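## Teleoperación o guiado manual para recolocar cojines

**smma_pilport** · 16:40

Llevamos 500 demostraciones por control remoto de la tarea "ordenar cojines del sofá". El operador ve por la cámara de muñeca y la de cabeza. La aproximación desde arriba es correcta; el cierre de los dedos llega tarde respecto al guante. ¿Alguien ha comparado con guiado manual del brazo?

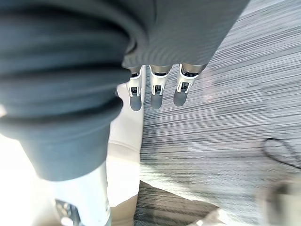 El retardo no es constante, y eso me preocupa más que su valor medio. Con la mano abierta y los dedos hacia abajo, la orden de cierre se registra antes que el movimiento y la política aprende el desfase.

**h_widmer** · 17:05

Guiado manual, sin duda. Desaparece el retardo y el demostrador nota el contacto.

**zeleke.z** · 17:22

> Guiado manual, sin duda.

No lo comparto. Con una mano de varios dedos no puedes guiar cada falange y mover el brazo a la vez. Además, el demostrador entra en el campo de la cámara de cabeza y luego, en ejecución, no está. En Hiltton descartamos más de 1557 episodios por eso.

**h_widmer** · 17:31

Nosotros trabajamos con pinza de dos dedos. Retiro el "sin duda".

**m_luthi** · 18:10

Adjunto la vista de cabeza, con los dos cojines apoyados en el respaldo. 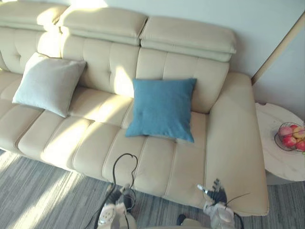
**Mirjam Lüthi**
*Responsable de teleoperación, Briltport*

Fijaos en las bandas de sol sobre el asiento. Si todas las demostraciones se graban a la misma hora, la política se ajusta a esa luz. Repartid las sesiones en 5 franjas horarias antes de cambiar de método. Para el retardo: grabad la posición medida de los dedos junto a la ordenada y alinead después.

**smma_pilport** · 18:26

La medida la tenemos; no la usábamos. Reentreno con las dos señales y subo las curvas a este hilo.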